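Nedero Project: progress report for the second period
Prepared for Privix by Biljana Hoxha, Korel

1. Summary

In this period we moved from single-arm tasks to tasks where both arms are needed. The target for the full project is 3,000 accepted demonstrations. At the end of July we have 2,153, all of them recorded by remote control. We are a little behind the plan, and the reasons are given in section 3.

2. Work done

The operators drive the two arms from the control desk in the next room. One person controls both arms. At the start we tried with two people, one for each arm, but they waited for each other and the movements became slow, so we stopped this after the first week.

Seven kitchen tasks are now in the set. The newest is the egg task: the lid is taken off the electric cooker, the egg is moved from the bowl into the pot, and the lid is put back. It is recorded as one demonstration from start to finish, and we mark the steps afterwards with Cropper. The blue tape grid on the table helps us to change the starting places in an organised way. Before each recording the operator receives a cell for the bowl and a cell for the pot, and we write both in the log.

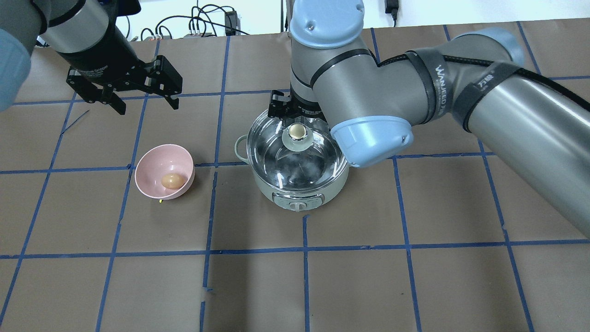

Reece Staniforth asked us after the mid-period call whether the lid should be its own task. His view is that an operator who has trouble with the knob will hurry the egg part, and that the model will then learn the hurry together with the rest. He would prefer 40 good recordings of the lid alone before any more of the long version are made.

We agree with the first half of this. The knob is small and the operator judges its height from the head camera and the wrist cameras only, so the closing of the gripper is often late. We have started the separate lid recordings as he proposed. We would like to continue the long version at the same time, in the afternoons, because the change from one step to the next is the part that is missing in our older data.

3. Difficulties

The delay in the control link was too high in the first weeks. The operators felt it mostly when both arms were close together. The link now has its own network switch and the complaints have stopped.

Almost 7 per cent of the recordings were rejected in review. The most common reason was a long pause in the middle, when the operator was thinking about the next movement. New operators now practise each task without recording until their supervisor is satisfied.

The tape on the table gets damaged when the grippers touch it. We replace it when a line can no longer be followed, but this takes time from the morning session. We are asking for a small amount from the materials budget to try a printed mat.

4. Next period

We plan to finish the lid recordings first and send them to Privix with the step marks included. After this we will train a first model on the egg task and compare it with the one trained only on single-arm data. The remaining demonstrations should be complete before the final review if we keep the present pace and both arms stay in service.

We also ask for a decision about the second operator desk. The quote was sent with the previous report and we did not yet receive an answer.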